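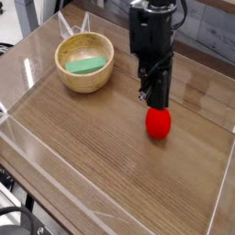 Shivam Rastogi wrote back that my last list skipped the stairwell altogether, and could I please do it properly this time. Fair enough! So, Skundmont House, winter walk-round, 8 December 2025.

Front door closer – OK, though it still slams if you let go early.

Stairwell lights – two out on the second landing. I've asked Fedoruk for a price.

Fire extinguishers – 13 checked, all in date. The one by the kitchen has lost its pin tag, so I've put it down as a fail (sorry, kitchen people).

Extension leads – oh dear. One plugged into another again, under the post table. Unplugged and taken away.

Back exit – clear when I got there, but the bar is stiff and I had to lean on it with my whole weight. Needs doing before January.

First aid box – no plasters, plenty of eye wash.

Loft hatch – not checked, couldn't find the pole. Room 9 had it last, I think?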